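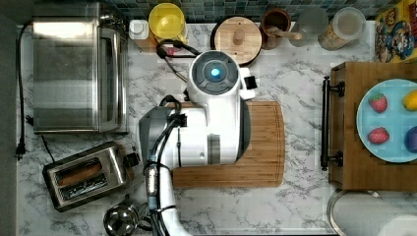 Counter layout, room 302: minutes
Chair: Themba Ntuli. Start 2 pm.
1. Cutting board. Bamboo board stays on the marble-patterned counter, clear of the toaster.
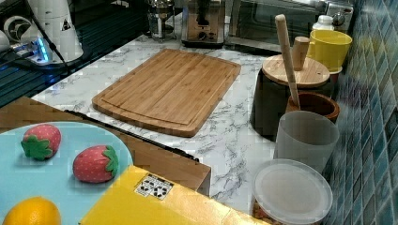 Board with juice groove, plate at lower left.
2. Toy fruit. Strawberries and orange to be kept on the light blue plate. Agreed.

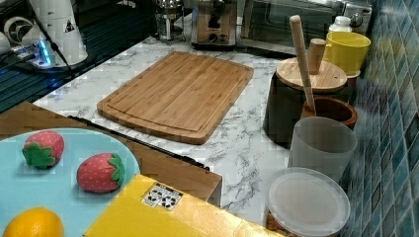 Board, plate and containers along the tiled wall.
3. Containers. Row stays at the back. Labels to be ordered from Tarno, item 642. Action: TN.

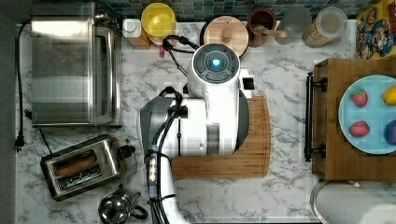 Page last changed: October, 20:02
4. Toaster cords. Routing deferred to the next meeting.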